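My afternoon at the Lurnetti open house

I almost skipped this one. Kirkville is a long drive for me, I'd already done two trade events this season, and the invitation said "software-focused," which in my experience means slides. But Walter Rengifo, who I used to share a desk with, moved over to Lurnetti's planning team last spring and kept telling me to come see the cloth work, so I packed a sandwich and went. Very glad I did! This is a long one, sorry, I took a lot of notes.

They run the open house out of the second floor of the old Blöndal building, and the doors opened at 1 p.m. There were 38 of us on the sign-in sheet, mostly people who write code for a living plus a handful of students. My first stop was the folding table, and I ended up staying there most of the afternoon.
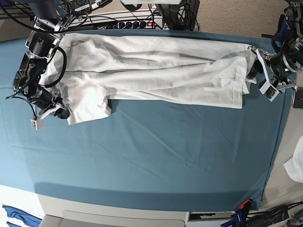
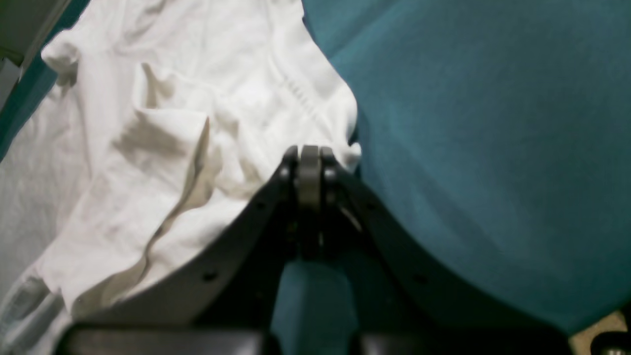
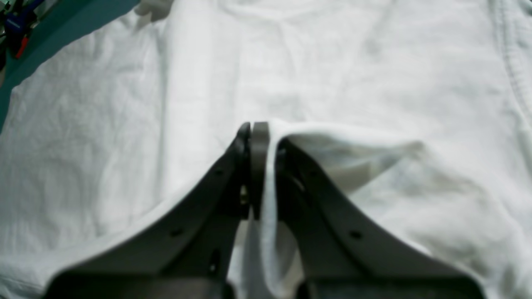
So, cloth. If you've only ever programmed arms to move rigid parts around, cloth is a kind of bad dream. A box has a pose, six numbers and you're done. A shirt has as many poses as you have patience for, and half of it is hidden underneath the other half. Walter's team doesn't even try to estimate the full shape of the garment. They used to (he showed me an old branch with a mesh-fitting step in it that took most of a minute per update) and they dropped it. What they keep now is a much smaller description: where the outline is, which bits of edge are probably real hems and which are just folds pretending to be hems, and a short list of places worth grabbing.

That hem-or-fold question took up a good chunk of the talk by Gunhild Grímsdóttir, who leads perception. From overhead a fold and a hem look nearly identical. Both are a bright line with a shadow next to it. If the planner picks a fold by mistake, you lift the middle of the shirt and everything slides into a lump, and now you're worse off than when you started. Her fix is to let the overhead view propose and the wrist view confirm. The overhead network gives every stretch of edge a score, the arm goes down toward the best one, and on the way the wrist camera gets a vote. Stitching is the big clue up close. You can see stitching from the wrist when it's just mush from above.

I asked what happens when the two disagree, and she laughed and said that had been her whole winter. The first version simply averaged them, which was terrible. If the overhead view was very sure and very wrong, the wrist couldn't talk it out of anything. Now the wrist view has a veto once the gripper is within 60 millimeters of the target, and the arm backs off and asks for the next candidate. It makes the motion look a bit hesitant, like somebody reaching for the last cookie and thinking better of it, but she says the grasps are better and I believe her.

Then there was the calibration story, which I loved. For a few weeks the wrist views and the overhead view were off from each other by a hair, and only on one arm. They re-ran calibration. They swapped a camera. They blamed the lens model. Dae-han Ham finally found it in the time stamps: one stream was being stamped when the image arrived at the computer and the other when it was captured, so whenever the arm moved, the two views were describing slightly different moments. Stationary tests all passed beautifully, of course, and those were the only tests they had. They've got moving ones now. I have made this exact mistake, with a conveyor, and I did not find it nearly as fast.

Dae-han does the low-level control and he was the best explainer of the day, I thought. He had the plots up on a big monitor and let people poke at them. The gist is that each arm runs its own compliance loop, and on top of that there's a coordinator that only cares about the relationship between the two hands: how far apart they are, and how much pull there is between them. When both hands have the garment, you stop thinking about left target and right target. You think about one stretched thing with two ends. He lets the coordinator keep a light tension and doesn't fuss much over the absolute position, and if one side slips, the other side goes soft right away so it doesn't yank.

He also told us how they pick that tension, which was less scientific than I'd hoped. Somebody turned a knob until it looked right, wrote the number in a config file, and it stayed there for months! They've since added a short routine that pulls gently, watches how the outline straightens, and stops when more pull doesn't buy more straightness. But the old number is still in there as the fallback. I appreciated that he just said so.

Somewhere in here I ate my sandwich in the stairwell with a woman from a packaging company in Rirnden, and we compared notes on motion planners. She's stuck with one that plans every move from scratch and sometimes chooses to go the long way around the universe to get to a point two inches away. Lurnetti had this too. Their answer is a small library of 116 motion templates that get stretched and shifted to fit, with the from-scratch planner only called when nothing in the library fits. I'd expected something fancier and I was a little disappointed for five minutes, and then I saw how easy it made debugging. Every motion has a name. When something goes strange, the log says which template it was and how much it got bent. My own logs say things like "plan 4471 succeeded," and good luck with that.

OK, tooling. Some of you only read me for the tooling.

The piece I wanted to steal was the replay viewer. Ketill Vigfúsdóttir built it, mostly alone as far as I could tell, and gave a walkthrough at a side desk that got so crowded I was watching between two heads. Every run gets recorded with all the camera streams, joint states, the planner's candidate list and the scores, on one shared timeline. You scrub along and everything moves together. Plenty of viewers do that much. The part that got me is that you can stop at any instant, change a parameter, and re-run just the decision that was made there, and it'll show you what the system would have picked instead. It can't tell you how the cloth would have behaved afterward, and she was careful to say so twice, because people inside the company keep forgetting. For "why on earth did it grab THERE" it's wonderful, though.

Her other nice habit: when anybody on the team labels a failure, the label has to point to a moment on the timeline. You can't just write "bad grasp." You have to click on when it went bad. And very often, she said, people click on the moment the cloth drops and then scrub backward and end up moving their marker several seconds earlier, to when the planner chose. Since they started doing this, a lot of what used to be filed under control has been moved over to perception. I gather Gunhild had feelings about that.

I did ask about simulation, because I always do. Opinions in the room were mixed. Walter uses it for checking reach and collisions and for making sure a code change hasn't broken the sequence logic. Nobody I talked to trusts the simulated cloth for choosing grasps. Too slippery or too stiff, and the creases come out too clean. They run a batch of 50 simulated folds overnight on every merge, purely as a smoke test, and then a shorter set on the real table in the morning before anybody's allowed to merge anything else. The morning set is the one people sweat over.

A student asked the learning question, meaning why not train one big policy and throw out the templates and the coordinator and the veto. Good question, and Walter didn't brush it off. They've got a learned policy running in a side project, and he says it's smoother than the main system at smoothing out wrinkles and much worse at knowing when it's finished. It'll pat a flat shirt for as long as you let it. So their current idea is to let the learned part do the small touch-up motions and keep the old-fashioned state machine deciding when to start and stop. I'd like to see that next year.

Not everything was great. The last talk, on fleet configuration, ran long and was pretty much a tour of a settings page. The Wi-Fi gave up as soon as everybody opened a laptop, so the hands-on session with the viewer turned into groups of us huddled over whichever machines had already downloaded the sample logs. And I'd have liked to see more raw failures. Ketill showed a few, but the playlist on the big screen was mostly runs that went well, and with this audience I think they could have flipped it. We all wanted to see the lumps.

Bjarke Þórarinsdóttir, who organized the day, told me on my way out that they're hoping to put the viewer's log format out publicly, maybe by December, with the viewer itself to follow if they can untangle it from their internal build. I said I'd be first in line. If you want to be on the list for the next open house, ask at the front desk by email and mention you write software, as the general tour is a different thing with a shorter stop upstairs.

Parking, for anyone who goes: the lot behind the building fills up early and the machine only takes coins. Use the street on the north side. There's a bakery on the corner that closes at 3 p.m., and I missed it by ten minutes.

I've started adding template names to my own logs this week. So far I've named four motions and two of them are called "wiggle."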